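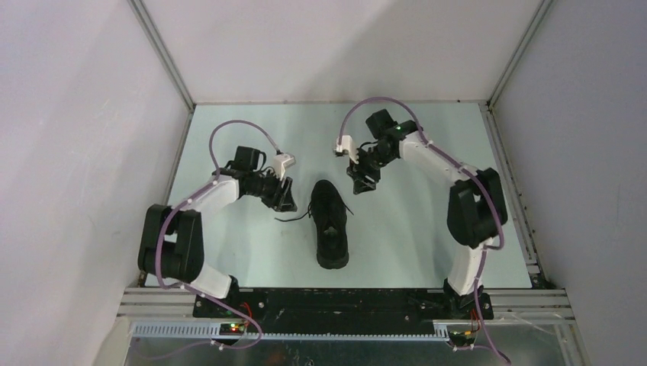 Shoelaces are the thing I keep coming back to whenever someone asks me if home robots are close. I've been reading the "can machines do chores yet" threads in this section since February and they nearly always go straight to dishes and laundry, which is fair, everybody hates dishes and laundry! But a shoe is such a great test. Take a plain black sneaker sitting upright between two arms, one lace stretched out flat to the left and only a short bit of the other end poking out on the right. A person would tug the short end out without even thinking about it. A machine has to find a black lace on a black shoe, figure out which bit is the end, pinch it, and pull it just far enough. Then comes the knot, and that's a whole other world. So, where do you all think we are? I say closer than most people here believe – maybe not in your hallway next year, but close.

plornfan
Posted 7:12 pm

Love this topic. I work on the floor at Owino, we pack and repack returned footwear, and laces are the slowest part of my day by a mile. Every pair that comes back has to be re-laced or at least tucked so it looks decent in the box. If an arm could only do the tucking I would bake it a cake.

I'm with you on the short end, by the way. When the two sides are uneven you have to work the slack back through the eyelets, and that takes feel. You can sense when it's snagging. Does a gripper sense that?

gravelroad_2

Some do, some don't. You can get a decent guess from how hard the motors are working, and people get surprisingly far with that plus a camera. What I'd worry about is the color. Black on black is rough on cameras. I'd swap in white laces and see how much easier life gets.

Efe Onuoha
Moderator

Moving this over from General to Chores and Shop Work, carry on. Good thread.

quietbasement

I'll be the grump. We have been "close" for as long as I've been reading about this stuff. I fix sewing machines for a living, so I have a lot of respect for machines handling string, but they handle string by never letting it go loose. Thread is under tension from the spool to the needle. The moment you've got a floppy end lying any old way on a table, you've lost everything machines are good at.

And who needs it? Slip-ons exist. Velcro exists. Elastic laces cost next to nothing.

original poster

Quietbasement, that point about tension is great and I'm going to steal it. But I think it's also why I'm excited! Floppy stuff is most of a house. Trash bags, towels, phone chargers, bedsheets, the drawstring on a hoodie. If a pair of arms gets good at pulling laces even, I'd bet a lot of that carries over to the other floppy jobs. The shoe is only the practice piece.

Slip-ons I'll grant you. My dad switched to them after his hands got bad, and he complains about them every single time he puts them on, because he liked his old lace-ups.

plornfan

My mom is the same. She'd take a lacing gadget tomorrow if it fit on a bench by the door.

Erasto Lema

I've got a bit of hands-on time with this, so here goes. I built a two-arm setup at home last year, hobby servos and printed links, and spent way too many evenings on laces. Things I learned, in no order:

Two arms matter more than fancy fingers. One to hold the shoe or keep the lace tight, one to do the work. With a single arm the shoe just scoots around.

Narrow fingertips beat wide ones for picking a lace up off a flat surface. Mine were too fat at first and kept pushing the lace along like a broom.

Start every try with the laces somewhere different. I got lazy and laid them out the same way for the first 40 tries, and what I ended up with was a machine that was brilliant at that one layout and hopeless at everything else. After 200 mixed ones it was a lot better at grabbing an end.

Tying a bow, I got 2 that I'd call real bows. Ever. They were both loose. I was so happy I woke up the whole house.

gravelroad_2

Two bows is two more than I've got. Did you put anything on the floor to stop the shoe sliding?

Erasto Lema

Shelf liner from the dollar store. Helped a ton, then the lace started sticking to it. So I took it back off and let the second arm do the holding.

quietbasement

See, this is my whole argument. Smart guy, 200 tries, two loose bows. A five-year-old does better in a weekend.

Erasto Lema

My five-year-old did not do better in a weekend, I promise you that. It took most of a summer and a lot of tears. And she came with much nicer hands than what I had on the bench.

undon_kev

Shop view here. We looked at arms at Undon for putting cord through bag tops, which is sort of a lacing job. Quote came in, we ran the math, and a person was still faster and cheaper. But we did put one on moving bins and it's been great, it never gets bored. So I land in the middle. Machines for the dull heavy stuff today, and the fiddly finger stuff I'd check back on in a few years.

plornfan

Fiddly finger stuff is what's wrecking my thumbs though, lol. The bins I don't mind.

undon_kev

Ha, fair. Our cord people said the same thing when I asked.

mapleandrust

Has anyone tried the Flonano lace clips? Little springy thing, you squeeze it and slide it down, no tying at all. Seems to me a robot could do that part easily, and then you skip the bow completely. Same with the dishwasher: we didn't build a machine that stands at the sink with a sponge, we changed the job.

original poster

Ooh, I like that. Pull both ends even, slide the clip, done. Erasto, would your arms manage that?

Erasto Lema

Evening up the ends, on a good day, yes. The clip I'd want to try. Squeezing and sliding at the same time with one hand while the other pulls... I think it's doable. The arms have been in a closet since we moved but now you've got me wanting to dig them out.

quietbasement

If it does ten pairs in a row with the clip I'll say something nice in public. Different shoes, too, no cheating with the same one.

gravelroad_2

Screenshotting that.

Erasto Lema

Deal. I'll need old sneakers, the more beat up the better. Plornfan, does Owino ever toss any?

plornfan

We have a bin of odd singles by the back door. I'll ask my lead and message you.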